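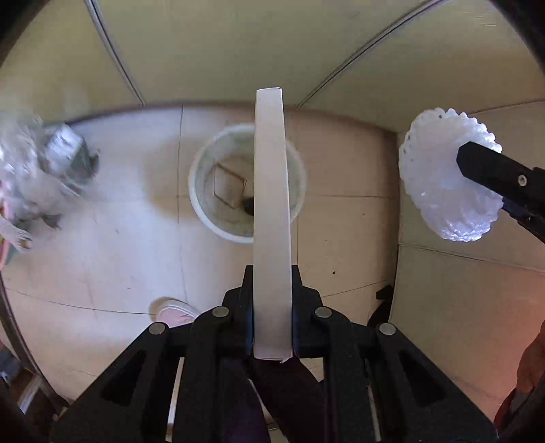
Faisal Tanoli wrote in after the last version of this guide to ask whether he really had to sit for the full five minutes before the first reading, as he usually takes his blood pressure the minute he's through the door. Yes, Faisal, sorry! Sit down first. I used to do mine straight after the stairs at Waltside and frightened myself silly.

Section 3: Taking your first reading with the Tona cuff

Before you start: go to the loo, and leave off tea, coffee and cigarettes for 30 minutes.

1. Sit in a chair with a proper back, feet flat on the floor, legs uncrossed. I'm a terrible leg-crosser, so I check twice.

2. Bare your upper arm. Rolling a tight sleeve up doesn't count (it squeezes), so take the jumper off.

3. Slide the cuff on, with its lower edge a couple of centimetres above the bend of your elbow and the tube running down the inside of your arm.

4. Rest your arm on a table or cushion so the cuff is level with your heart.

5. Sit quietly for five minutes. No phone, no chatting, no shouting at the radio.

6. Press Start and keep still until the cuff has let go. 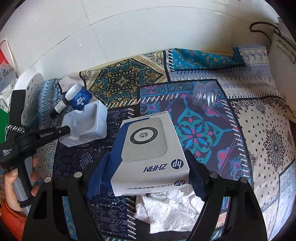

7. Write down both numbers, top one first, and the time. Then wait a minute or two and do it all again, same arm.

Note: my second reading is nearly always lower than the first. I put both in the notebook anyway and let the nurse make sense of them.

Note: if you see Err 19, the cuff is too loose. Take it right off and start again from step 3. Err 34 means you moved. I get that one a lot!

Caution: don't put the cuff on an arm with a drip or a wound, or on the side where you've had lymph nodes removed, unless your doctor has said it's fine.

Caution: please don't change or stop your tablets because of a reading at home. If you get 180 over 120 or higher, ring your surgery the same day, and if there's chest pain, trouble breathing or weakness down one side as well, call 999.

Storing readings is in Section 4.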